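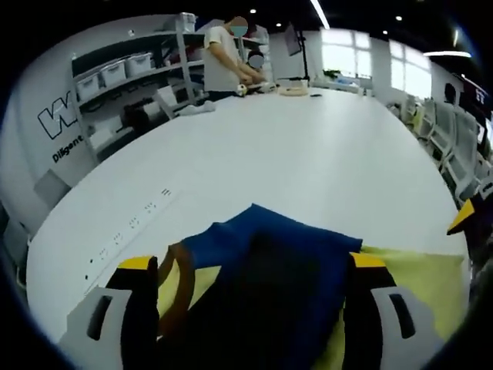
Indigo shade matching and rub fastness, Sunday, July 12, 2020. Continuing the Panent repeat order. The target is the navy swatch from the first run, which we matched last autumn by dip count alone and never wrote down properly. Shade calls made on cloth as it comes to hand have caused most of the argument so far. With a deep blue cloth bunched on a white table the top ridge and the shadowed inside of the folds can be called two different shades by the same person, and the white around it pushes the whole thing darker again. From today all calls are made on cloth pressed flat, on the grey card, at the north window, swatch and sample touching along one edge. Any reading in the book before this page that does not say "flat" should be treated as an estimate.

Vat condition

Vat A (fructose and lime) was opened first. Surface had a thin coppery skin and some bloom, pushed to one side. Liquor underneath was clear yellow-brown in the glass, no green. Smell normal. The pH strip read slightly under where we left it, so one level spoon of lime was slaked in warm water and stirred in from the bottom, slowly, circular, no splashing. Rested an hour with the lid on before dipping.

Vat B (thiourea dioxide and soda ash) was green in the glass and stayed green after stirring. It had been left with the lid half off over the heat mat. Added 5 g reducer, brought back up to temperature, waited. Went yellow-green after half an hour and clear yellow well after that. I did not dip the Panent cloth in it. Two scraps only, for comparison.

The Voltton heat mat under vat B is cycling wide. The dial has not been touched but the thermometer in the vat moved several degrees between checks. It may be the mat or it may be that the probe is sitting against the wall of the tub. Moved the probe to the centre on a string. If it still swings next week, the mat comes off and vat B goes in the water bath with the spare heater.

Cloth preparation

All test pieces cut from the same bolt, plain weave cotton, same as the order. Scoured with soda ash and a small amount of the Prantl wetting agent, simmered, rinsed until the rinse water stopped going yellow. The earlier lot was scoured for half as long. On the earlier lot a drop of water sat on the surface for several seconds before going in. On this lot it went in straight away at each corner and in the middle. I suspect the poor scour explains more of the rub-off than the vat does, but the two changes were made together and cannot be separated from the results we have.

The order works out to batches of 500 g dry cloth. Vat A will not carry that without crowding, and the cloth that touches the side of the tub comes out with pale lines. Set the working batch at 300 g. More handling, but the cloth moves freely and it can be kept under the surface without pulling it about.

Dip schedule

Test strips were wetted out, squeezed, and dipped in vat A. Each dip the same length, each airing the same length, turned once during airing so both faces got air. One strip was withdrawn after each dip and hung in order on the rail.

After the first dip, mid blue, uneven at the clip end.
After the second, more even, still clearly lighter than the swatch.
After the third, close to the swatch when wet, lighter when dry.
After the fourth, close when dry. Slightly redder than the swatch on the flat card.
After the fifth, darker than the swatch, and noticeably bronzed on the surface before rinsing. The bronzing went in the wash, along with a good deal of blue.

Four dips is the working number. The difference in red cast is small and I would accept it, but Panent may not if the new panels hang beside the old ones. Steinar Oddsson thinks the first run had its last dip in a fresher vat, which would fit. He has a strip from that run in his own book and will bring it in.

A shorter dip with a longer airing was tried on one extra strip. Five short dips gave nearly the depth of four standard ones and looked more even at the clip end. It also took most of the afternoon. Not practical for the full order unless the rub results are much better.

Rinse and neutralise

Rinsed in cold water until clear, then a weak vinegar bath, then rinsed again, then the hot wash with the Asis soap. The vinegar step was skipped on one strip as a control. That strip felt harsher after drying and had a faint chalky mark along the fold. The mark brushed off and came back. Lime, presumably. Do not skip the vinegar.

On the hot wash: the first wash water was strongly blue on the five-dip strip, moderately blue on four, pale on three. Second wash water was pale on all of them. A third wash was done on the four-dip strip only and the water stayed close to clear. Two hot washes should go in the procedure as a minimum, with a third if the second runs anything more than pale.

Rub test

Done by hand with the weighted block, white test cloth wrapped over the face, same number of strokes each time, dry then wet. Compared with the grey scale.

Three dips: dry good, wet fair.
Four dips, standard: dry good, wet fair to poor.
Four dips, third hot wash: dry good, wet fair.
Five short dips: dry very good, wet fair.
Vat B scrap, two dips: dry fair, wet poor. Not a fair comparison given the state of the vat.
Old lot, short scour, four dips: dry fair, wet poor.

The block leaves a crescent at one end of the stroke if the wrist turns. Repeated the two readings where this happened. The test cloth needs to be pulled tight before clipping and the clip on the left side of the block is worn. Replacement clips are in the drawer with the rail hooks, wrong size but they will hold.

The grey scale is only as good as the person reading it. I read all strips twice in different order without looking at the first set of readings. Two of them moved by half a step. Both are recorded above at the lower value.

Light exposure

Strips from the three, four and five-dip sets went under the lamp, half of each covered with black card. Exposure set for 96 hours with the fan on. The card is taped down on all sides this time. On the last exposure the card lifted and the boundary came out blurred, which made the reading useless. Blue wool reference is beside the strips, same tape, same distance from the lamp. No one should open the cabinet to check on progress.

I do not expect a problem here. The earlier exposures of the vat A cloth were all acceptable, and the order is for indoor panels. The exposure is being done because Panent asked for it in writing and we said yes.

Stock and costs

Indigo: enough for this order if vat A is maintained and no new vat is started. Starting a second fructose vat would use up to half the remaining jar.
Lime: the open tub has gone lumpy and is probably partly carbonated. Use the sealed one and keep the old one for cleaning tests.
Fructose: fine.
Soda ash: fine.
Prantl wetting agent: low. The bottle was left with the pump open and has crusted around the neck. Wiped down and capped.
pH strips: last packet. The colours on the chart printed on the lid have faded on the alkaline end, so read against the paper chart taped inside the cupboard door.

Open points

Whether the third hot wash is worth it on every batch. It moved wet rub by half a step on one strip, and I have already said what half a step is worth on that scale. Needs repeating on at least two more pieces from different batches.

Whether the red cast comes from vat age. Can be checked by dipping one strip now, before the next feed, and another a day after it. Strips are cut and labelled in the envelope at the back of this book.

Whether the fold marks on the large pieces come from the rail or from the rinse tub. The rail has been padded with old sheeting. If the marks are still there on the first full batch, the rinse tub is too small and we borrow the long one.

Delivery is the first week of August. First full batch to go in as soon as the light strips are out and read. Vat A fed at close, lid on, blanket over. Vat B heat off until the mat is sorted out.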